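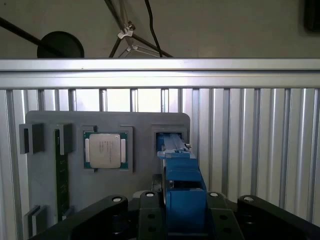 A dark green circuit board, standing upright between its brackets.

Before You Give Up On That Old Computer
by Veronika Hofstetter
19/02/2022

I have been meaning to write about slow computers for the longest time, and every month something more pressing comes along (the parking, the library hours, the parking again), but three of you stopped me at the Madlow post office last week with the very same question, so I think its turn has come. The question is whether a computer that takes all morning to wake up is ready for the recycling bin. My answer is that it might be, but please let me talk you into waiting a week or two first.

My own machine is a desktop I bought when my daughter left for college, and she now has a child in second grade, so you can work that out for yourselves. By last winter it had gotten so slow that I would turn it on, put the kettle on, feed the cat, and come back to find it still thinking. I had a new one picked out at the store. It would have cost me close to a month of groceries, and I had already told my sister I was buying it, which in our family is as good as a signed contract.

Then I got to talking with Andri Fankhauser over at the hardware store on Prallgate, and he asked me how much memory it had. I said plenty, I hardly keep anything on it. Well! It seems a great many of us mix those two up, and I am glad I had company. The place where your photos and letters live is storage. Memory is more like the top of your desk, the space you have for the papers you are working on right now. If the desk is tiny, you spend the whole day getting up to put one paper away so you can look at another, and a computer with too little memory does much the same.

The nice thing is that on many older desktops, and on some laptops too, memory comes on a small board that you can swap for a bigger one. Mine cost $44. Andri told me how to find the model number on the back of the case and look up which kind it takes, and I would beg you not to skip this, because they come in several types that look nearly alike to people like me. I ordered the wrong one first. The return postage was my own fault and I paid it without complaining, or not much.

As for putting it in, I shut everything down, unplugged the cord, and touched the metal of the case before reaching inside, as Andri had told me to on account of static. The boards have a little notch along the bottom edge, and the notch has to line up with the bump in the slot. If it won't go, turn it around and try again instead of leaning on it. Then you press down evenly until the clips at the ends close. I will admit it took more of a push than I liked, and I said a word I don't usually say in front of the cat.

Now, memory won't cure everything, and I don't want letters. Domenica Lanz over on Warraich Lane had a laptop where the memory is fixed in place and can't be changed at all, so she cleared out her startup programs instead. She had 21 of them opening by themselves every morning, including one for a printer she gave away years ago. She says it's a good deal better, though she still makes her coffee first. And Svenja Koller did buy a new one in the end, because the screen on hers was going too, and I can't say I blame her.

Whatever you decide, do copy your pictures somewhere safe before anybody opens anything. I had over 1000 on mine, most of them of the same garden, and I would have been heartsick to lose them. If you are letting a computer go, take your things off it and have the drive properly wiped before it leaves your house. Signing out of your email isn't enough.

I'd love to hear how you get on. I am usually at the corner table in the Lavadora coffee shop mid-morning, and I am happy to help you hunt for a model number if you bring it along or write down what's on the sticker. Bring your reading glasses, since the print on those stickers is dreadful. Aurelia Berchtold has the next item, and in March I'm told we are back to parking.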